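Last updated: Jan 8, 2025

Student arms put the lid on, most of the time

The robotics project course at Dundham College ended its fall term with a claim that got repeated a lot in the hallway: two robot arms, programmed by students, can close a foam shipping tray full of glass bottles without a person touching it. The claim is true as far as it goes. How far it goes is a fair question, and some of the students were asking it before anyone else did.

The project is called Anov. It started in October, when the class was handed a packing problem by Bretis, a local firm that ships small glass bottles in molded foam. Workers there stand the bottles in the tray, press a foam lid down over them and send the pack along for taping. Bretis wanted to know if a pair of arms could take over the lid. The students wanted something harder than stacking blocks, and they got it.
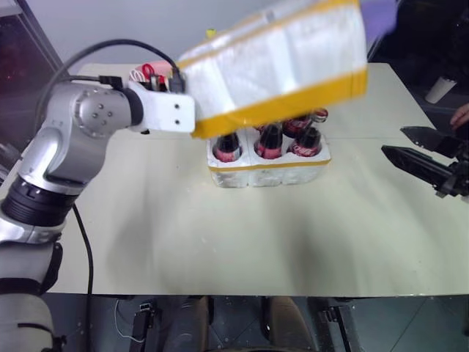

Dundham College | Robotics Project Course | Anov Team

The setup is plain enough. One arm handles the lid from a bracket at the end of its forearm, with the cable looped over the top. A second arm, with a black two-finger gripper, works from the other side of the same table. The white tray sits near the middle with the bottles standing in its compartments, red labels up around the shoulders. Yellow tape runs along the bottom rim of the lid and around the lower side of the tray. The students say the tape gives the cameras an edge to find, white foam over white foam on a cream table being close to the worst case for the software they were given.

The headline number from the term is 15. That is how many runs the team counted in its final session before the break, and the write-up posted outside the Nambiar Lab says the lid ended up seated on most of them. It does not say how many. Asked for the figure, the team offered to look it up, and by the time this item was posted it had not come back with one.

The write-up has other soft spots. It says the arms work "without human intervention," yet the procedure sheet taped to the lab door calls for one student to stand within reach of the table and another to stay at the keyboard. Between runs, a student takes the lid off, checks the bottles and squares the tray against a pencil mark. Keith Waaka, the course instructor, did not dispute any of this.

"A person resets it," he said. "A person resets most things in a lab. I would have worded the poster differently, and I told them so."

He was less ready to give ground on whether the work was worth a term. Closing a foam tray looks like nothing when a person does it. The lid has to come down flat, because a tilted lid catches the neck of a bottle and pushes it over, and glass in a teaching lab means everybody stops and gets the broom. Foam bends when it's gripped and bends a different way when it's pressed. Waaka said the class spent its first weeks on the lid alone, with no bottles in the tray at all, and that he would do it the same way again.

Huia Halliday, a third-year student who wrote most of the code for the lid arm, was blunter than the poster. Her view is that the arm is good at one tray in one position, and that the rest is hope.

"If you turn the tray a little, it does all right," Halliday said. "If you turn it a lot, it goes to where it thinks the tray should be, very confidently. It doesn't know it's wrong. That's the part I'd want to fix before I let anyone from a warehouse look at it."

People from a warehouse have looked at it anyway. Bretis sent a visitor to the lab near the end of term, and the team ran the arms for him. According to Halliday, he was polite and mostly wanted to know how long a lid takes. The answer was four minutes, counting the camera check at the start. The visitor then said that a packer on his floor would have finished the shift's first stack in that time. Students laughed when they told this story, though a couple of them clearly didn't think it was very funny.

Speed was never in the assignment, Waaka pointed out. The assignment asked for a lid placed without tipping a bottle, and it asked for a log of each failure. The log is the best thing to come out of the project so far, and it is a shame that it isn't what got put on the wall. It is long and written by several hands. One entry reads, in full, "lid fine, tray moved, why." Another blames the overhead lights. A third blames the person who wrote the entry about the overhead lights.

The team's second piece of work got less attention and may matter more. The gripper arm carries a small camera at its wrist, and the class has been trying to use that view to pick up loose items and get them out of the way before the lid comes across. In practice a gripper camera sees a great deal of its own fingers and, whenever anything is moving, a great deal of smear.

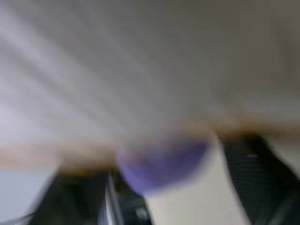
The view from the wrist camera in motion, with a purple object just past the fingers of the gripper.

Anyone who has seen a sharp, steady demonstration video of a robot picking up a cup should spend a few minutes with the raw view. Color survives the blur fairly well. Shape does not, and neither does anything as fine as a label. The students' first program tried to recognize objects by outline and gave up as soon as the wrist turned. The current one waits until the arm has stopped, takes a look, moves, stops and looks again. It is slower, and Halliday said that so far it is the only version she trusts. Her classmates are split. Part of the team wants to train on the blurred views directly and let the software sort it out. Others think that is a nice way to spend all of spring term with nothing to show for it.

There is also the matter of what the project says about itself. An early version of the poster said that the system would be "100 percent reliable by spring." Waaka had the line removed, but it had already been copied into a funding request to the student activities office, where it still sits. The request asks for spare gripper pads, a second set of foam trays and some lamps. These are sensible things to want. They would be easier to approve if the request didn't also suggest that the arms could be used for packing in general, a claim that nothing done in the Nambiar Lab this term supports. The arms have handled one kind of tray and one kind of lid, on one table.

None of this makes Anov a bad project. Students in the course came in with very little experience of real hardware, and they leave knowing how to bring up two arms without crashing one into the other, which a few of them learned by crashing one into the other. They can read a failure log. Several of them can explain why a motion that works with an empty tray stops working with a full one. A term that produces that has done its job, with or without a poster.

But Dundham has been here before. Past project teams have finished the fall with a big claim and a good video, and the claim has then gone missing over the winter, along with half the team. Waaka said he expects most of this group to stay on. Halliday said she would stay if the work for spring is testing, and that she would think about it if the work is another demonstration.

The plan, for now, is testing. The class has agreed on a few rules that should make next term's numbers easier to believe. The tray will be placed by someone who did not write the code. Failed runs will be logged before anyone touches the table, and a run that needs a hand on the lid or the tray will be marked as a failure even if the lid ends up closed. Students argued about that last rule for most of a class meeting. It passed.

Bretis has said it would like to see the results and has made no promise beyond that. The company is not paying for the work, and there's no agreement to put anything the students build on its packing floor. A line on the project's web page describing Bretis as an "industry partner" was changed to "visitor" after this item's author asked about it.

The Nambiar Lab is open to other students during the project course's regular hours. Visitors are asked to stay behind the tape on the floor while the arms are powered, and to leave bags at the door. The failure log is kept on the bench by the keyboard, and the team says anyone can read it.

Contact the newsroom | © 2025 Dundham College Student News | Back to top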